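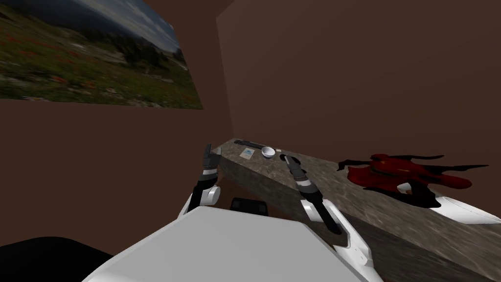 Sealing a stone worktop: notes from the second attempt

30/11/2018

The first coat of sealer I put on our kitchen worktop lasted from spring until October, when a ring from a bottle of olive oil stopped wiping off. The tin promised years. I have now done the job again with a different product and kept proper notes, mainly so that I can find them next time.

Granite takes up liquid through the gaps between its crystals. How much depends on the slab. The test is to put a teaspoon of water on the surface and watch for darkening. Ours, from a yard in Grallalton, darkened in 7 minutes beside the sink and had not changed after 22 minutes at the other end of the same slab. The yard could not tell me which quarry it came from, only that it had been honed and left unsealed.

The oil ring had to come out before anything else. I made a poultice of bicarbonate of soda and acetone, mixed to the thickness of toothpaste, spread it a little beyond the edge of the stain and taped cling film over it with a few pinholes. It stayed on overnight. The first round took out most of the mark. A second round took out the rest, apart from a faint edge that I can find with a torch and which my wife says does not exist.

For sealer I used Stilledari, a solvent-based impregnator, on the advice of Atif Paracha, who fits worktops and has no patience for the water-based sort. I am less sure he is right about that, but I had no wish to run a comparison on my own kitchen.

Order of work:

Wash with a drop of neutral detergent, rinse twice, leave for a full day.
Mask the sink rim and the hob surround.
Open the windows. The smell is considerable.
Apply with a lint-free cloth in sections no wider than your reach.
Wait ten minutes, then wipe off everything that has not soaked in.
Buff with a clean dry cloth.
Repeat after an hour.
Keep water off it until the following day.

The step I got wrong the first time was the wiping off. Sealer left on the surface dries to a smeary film, and the film has to be taken back with more sealer and a white nylon pad. I did that for most of an evening in spring and do not recommend it.

Repeating the water test two days later, I gave up waiting at the sink end after half an hour with no change. I will test again in six months and add the result underneath.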